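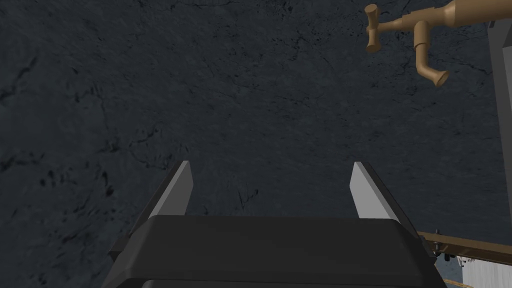 How long must the local exhaust run after the last cut before we open the booth door?

Six minutes by the wall timer, with the hood damper fully open, and the respirator stays on until the timer has rung.

Workshop notebook, Iddale shop
December 25, 2025
By Nassoro Mohamedi
Print this page | E-mail this page

I write the answer first so that whoever opens the notebook for this reason doesn't have to read everything. The old card on the booth door says three minutes. I have taken it down and it is in the drawer with the filter receipts.

The shop is quiet today and I used the time to put together the silica dust readings from the stone booth. They were on four different sheets and one of them was in my jacket.

What we did. We cut the same material each time, the gray engineered slab from Vallitz, with the same blade and the same water setting. One sampling pump was on the collar of the person cutting and a second one stood on a tripod outside the door, at the height of the face. The cassettes went to the laboratory in Wuvport. I also kept the small direct-reading meter inside the booth, on the shelf on the left. This meter doesn't know silica from other dust, so I use it only to see how fast the air becomes clean, and I don't compare it with the laboratory results.

Meter readings, in micrograms per cubic meter, all dust of the small size:
Last cut finished: 311
After three minutes: 160
After six minutes: 40
The background before we started was a little under the last number. I didn't write it down at the correct moment, so I don't give it.

The three-minute value is what bothers me. In October we opened the door at three minutes every time, because the card said so, and the person with the broom went in without a mask. I was this person on several days. I would like that we all ask for the medical check in the new year, also those who feel well.

Damper. The handle on the branch duct can sit in a position which looks open and is half closed. I put a line of yellow paint on the duct and another on the handle. When the two lines meet, it is open. Please don't paint over them. The airflow at the hood face was clearly weaker with the handle in the wrong position, but my anemometer needs calibration and I prefer to wait with the values.

Water. The nozzle on the far side of the blade was blocked with lime again. I cleaned it with vinegar and a piece of wire. With one nozzle blocked the cut still looks wet from where the operator stands, so looking from there is not a sufficient check. Go around to the other side before the first cut of the shift.

Cleaning. No dry sweeping in the booth and none in the two meters before it. Use the vacuum with the fine filter, or wet the floor first and use the rubber squeegee. Compressed air on clothes is still happening, I have seen the marks on the wall. The vacuum has a soft brush head for clothes, it hangs behind the door.

Respirators. Two of the half masks have the valve flap bent and don't close well when I do the hand test. I marked them with red tape and they must not be used. I wrote to Kerekes for spare flaps and asked also if they can come and do the fit tests here, so that we don't have to drive. No answer before the holiday, naturally. A beard under the mask is still a problem and I will speak with the persons one by one, not in the meeting.

One doubt about the method. The tripod pump outside the door was close to the fan heater during the second run. I think the heater moved the air toward the booth and made the result look better than it was. The laboratory value for this sample is very low compared with the other runs, so I have put a question mark beside it and I don't want to use it for any decision. I will repeat this run with the heater off, even if it is cold.

To do:
- repeat the outside sample, heater off
- write down the background BEFORE the first cut
- send the anemometer for calibration
- new card for the door, in large letters and in both languages
- ask Wuvport if they keep the cassettes and for how long
- order filters for the vacuum, last box is open

Later, same day. I timed the booth again with the door seal pressed by hand at the lower corner, where it is torn. The meter came down faster, about one minute earlier to the same value. So the seal should be changed too, but I leave the waiting time as it is until we have measured with the new one in place.

N.M.

This site uses cookies to remember your login and page settings. Accept | Manage cookies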